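### 3.2 Station Setup and Upkeep

All demonstrations were recorded at a single station, which we call Akgate. The station is a table with two hand-held grippers, one for each hand of the operator. The grippers use the same fingers as the robot arms that later run the trained policy, so a worn or loose finger on the recording side shows up as a grasp error on the robot side. For that reason we treated the grippers as measuring tools and kept a log of every change made to them.

The work surface is white and divided by faint grid lines. Metal rails run along the left and right sides of the table. Black curtains hang on both sides of the workspace. We kept the curtains closed during recording, since early tests with them open gave uneven light on the surface in the afternoon. Cloth items were handled with a shallow beige tray on the left part of the table, as in Figure 2. The tray position was checked against the grid lines at the start of each session and moved back if it had drifted.

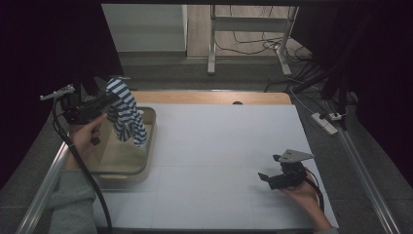 **Figure 2.** The Akgate station during a cloth task. The left gripper holds a striped cloth partly lifted over the tray; the right gripper is held just above the table surface.

Cable wear was the most common cause of lost recordings. Each gripper is wired, and in the first weeks the left cable was often pulled tight when the operator reached across the table. The strain fell on the connector, which worked loose inside the handle and dropped the finger position signal for a few frames at a time. These gaps were short enough to be missed during playback. They were found only when Archie Mackay compared the finger signal with the video for a batch of 505 recordings and saw the fingers jump from open to closed with no values between.

We made two changes. The connector was fixed to the inside of the handle with a small clamp, and both cables were replaced with longer ones so that they could hang in a loose loop. A check was also added to the recording software, Conum, which now stops a recording when the finger signal is missing for more than 2 frames. After the change, the operator no longer had to watch the status window while working.

The fingers were inspected after every 1,000 grasps, as counted by Conum. The inspection takes a few minutes. The operator closes each gripper on a flat gauge, reads the finger position, and compares it with the value stored at calibration. If the reading is off, the finger screws are tightened and the reading is taken again. If it is still off, the finger is replaced and the gripper is calibrated from the start. The right gripper needed a new finger once, after 679 grasps with a stiff fabric that was later dropped from the task list.

Calibration followed the Brirance procedure described in Section 3.1, with one difference. We repeated the fully open reading at the end, after the gripper had been closed several times, and used the second value. The first reading was often slightly low because the spring had not settled.

Spare fingers, cables and clamps were kept in a drawer at the station. The arms at the Dalgleish site use the same spare parts, and the two logs were merged in May, before the final training runs. Recordings made between a failed inspection and the last good one were marked in the merged log and left out of training.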